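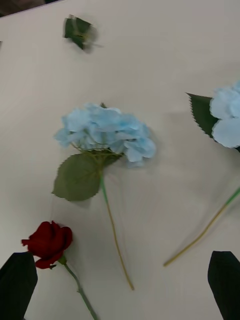
Artificial hydrangea stem with loose foliage.

Reference > Household > Decoration > Artificial flowers
Article Talk History

Artificial flowers are imitations of plants, made for people who like flowers and forget to water them. Silk was once the costly choice; most modern ones are polyester on a wire stem, though still sold as "silk" – a courtesy title.

Care is simple and widely neglected. Dust settles in the petals within 2 months, and a soft cloth or a hair dryer on its cool setting removes it. Sunlight fades blues and pinks first, leaving an arrangement that looks, at last, convincingly dead. 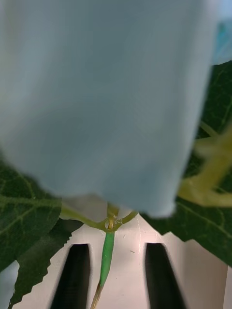 Tiago Arruda disagrees about the cloth, arguing that it only pushes dust deeper and that a dry paintbrush does better. The maker Grolico recommends both, and sells both.

Related articles
Dried flowers
Wax fruit
Houseplants
Potpourri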